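Home | Forums | Workshop Builds | Members | Search

Buswood Shared Workshop Forum
Workshop Builds > Two-arm bench: dish rack task, grasp height and cable routing

Posted by: imsaha_bench
12/19/23

Members following the two-arm bench are advised that the dish rack task has now replaced block stacking as the standard exercise. The program name remains Murkora. I am requesting comments on two matters before the settings are fixed for the new term.

The first is grasp height. The right arm is at present taught to take a plate by its lower rim. The second is the routing of the cables on both arms, on which Mr. MacPherson has already written to me.

Settings now in use: 41 percent speed on both arms, 20 percent when the gripper is below rack height. The log holds 103 attempts since May. Please do not alter the saved positions without an entry in the bench book.

Iresha Saha
Bench coordinator

3 replies quoted this post

Posted by: furden_lathe

Thank you for the notice. I must register an objection to the lower rim grasp. The fingers arrive at the rack at the same time as the plate, and the wooden rails leave little room for them. A side grasp would keep the gripper clear of the dowels. I proposed this in May and did not receive a reply.

Posted by: imsaha_bench

The proposal was received and I regret the delay. A side grasp was entered as Position 8 and remains available. My reservation is that it turns the wrist further than I would like. I attach the present arrangement so that the discussion may proceed from the same facts.

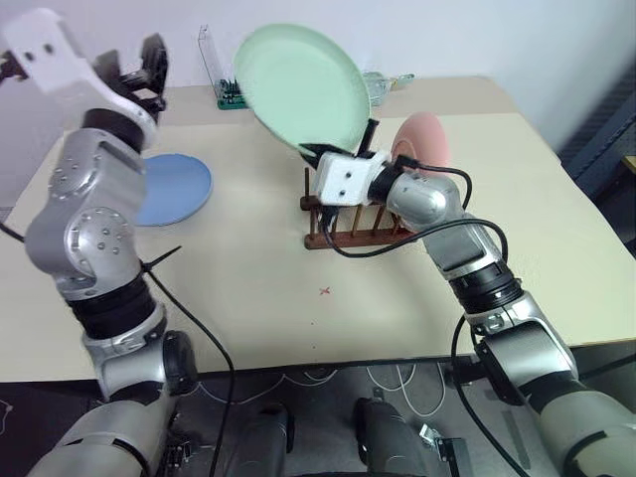 Points for comment

1. Grasp. The green plate is held by its lower rim, directly above the rack. Members favoring another grasp should state where the fingers would pass in relation to the front rail.

2. Cables. The long black cable on the right arm loops from under the gripper mount and passes in front of the rack. The cable at the middle of the left arm hangs past the front edge of the table.

3. Table mark. The red X below the rack is to stay where it is. It is the reference for the Fakir calibration routine, and cleaning fluid should be kept off it.

Posted by: mervin_macpherson

On point 2, my position is unchanged. A loop that crosses in front of the rack can catch on the upright peg at the left end when the arm travels across. I recommend fabric sleeves fixed at the ribbed collar and again at the wrist, with enough slack between them for full rotation. Cable ties should be trimmed flush, including the one on the left arm.

On point 1, I support the present grasp. The plate goes in with its face forward and the motion is short.

Mervin MacPherson

Posted by: furden_lathe

I do not accept that a short motion settles the question. The rack could be moved back toward the wall, which would free the front of the table and permit either grasp. The clear holder with the green base would have to be moved to make room.

Posted by: mervin_macpherson

Moving the rack would require every placement to be taught again. I would oppose that unless the person proposing it undertakes to do the work.

Posted by: furden_lathe

I am prepared to do so on a copy of the program, leaving the original untouched.

Posted by: imsaha_bench

That is acceptable. Please save the copy under your own user name and record the rack position in the bench book before you begin. The sleeves are approved and Mr. MacPherson may fit them to the right arm first. The lower rim grasp remains the standard setting until the two versions have been run at the same speed.

The thread will stay open for comments on point 1.

8 replies | 2 shares

Recent in Workshop Builds
Sleeve sizes for arm cabling
Bench book: how entries should be written
Gripper finger pads, second order
Booking rules for the two-arm bench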